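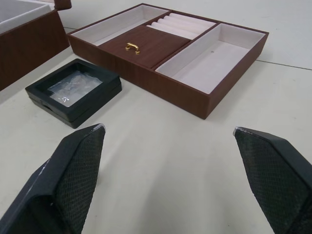
Where should rings go, in the tray or in the box?
Rings go in the tray, pressed upright between the padded rolls. The box is better for chains, clasps and anything flat.

Care & Set-up > Jewellery Storage > Corketti box and tray

Setting up for the first time

Clear a table, open the box fully and lift the tray out beside it. It's lovely to see all the spaces at once before you start filling them!

1. Stand the lid upright. Don't push it past the point where it stops.
2. Slide rings into the rolls, widest bands first.
3. Lift the small covered compartment by its gold pull and put in your tiniest pieces (ear studs, spare backs).

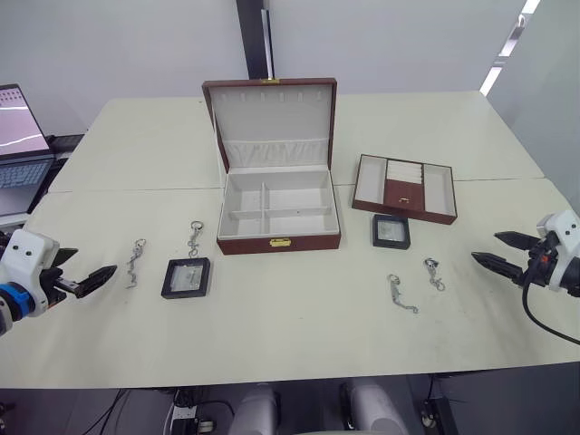 4. Fasten each chain before you put it away. Lay keychains out straight, one to a section if you can, and they'll come out again without a single knot.
5. Use the gathered pocket in the lid for soft, light things. Heavy pendants pull it out of shape.

Note: The clear-window cases are brilliant for a favourite charm. Keep fingers off the window, as it marks easily.

Caution: Never wipe the lining with silver polish. A dry, soft brush is all it needs.

Spare ring rolls: quote part 893 when ordering.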